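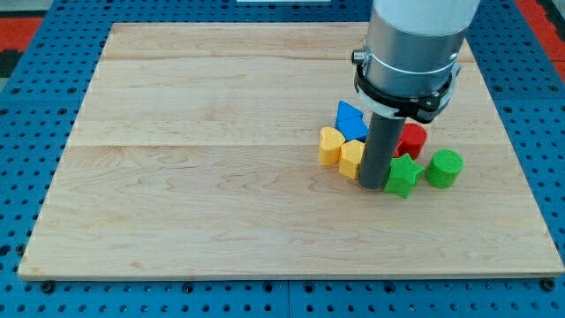

Colored blocks on a maple board.

Public libraries should lend toys, and they should do so on the same terms as they lend books. The position of this association has been cautious on the matter for several years. The experience of the Tustau branches now gives us reason to state it plainly.

The Tustau toy shelf opened in August with 314 items, most of them donated. Families may borrow up to 5 at a time with an ordinary library card. There is no deposit and no separate registration. Karim Ouazzani, who manages the branches, set the terms himself and has resisted several requests to tighten them.

Critics raise three objections, and each deserves an answer. The first is cost. Toys break, pieces go missing, and staff time is spent checking sets when they come back. All of this is true. It is also true of audiobooks, board games and large-print magazines, and no one has suggested that we withdraw those. A library that lends only what cannot be damaged will lend very little. Parisa Safavi argued in our last newsletter that lost pieces should be treated as ordinary wear, with a small yearly sum set aside to cover them. We support that view.

The second objection is hygiene. Parents are right to ask about it, and branches owe them a clear, posted cleaning routine. Hard plastic and sealed wood can be wiped down at the desk. Soft toys are more difficult, and we recommend that they be left out of lending collections for now.

The third objection is the most serious. It holds that toys are outside the purpose of a library, and that money spent on them is taken from reading. Driss Lamrani has made this case with care, and we respect it. We do not believe the record supports him. The founding charter of the Nasr library, still in force, speaks of "materials for the instruction and pleasure of residents of every age." A child of two is a resident. For that child, a set of shapes to sort or stack is as fair a use of public money as a novel is for her grandmother.

There is also the question of who gains. A household with means can buy a toy, tire of it in a month and give it away. Many households in Tradden cannot. In almost 50 of the letters we received on this subject, parents wrote that storage, even more than price, kept them from buying – a point that planners of new housing might also consider.

We therefore ask member libraries to include toy lending in their next budget request, at whatever scale they can support. A single shelf is enough to begin.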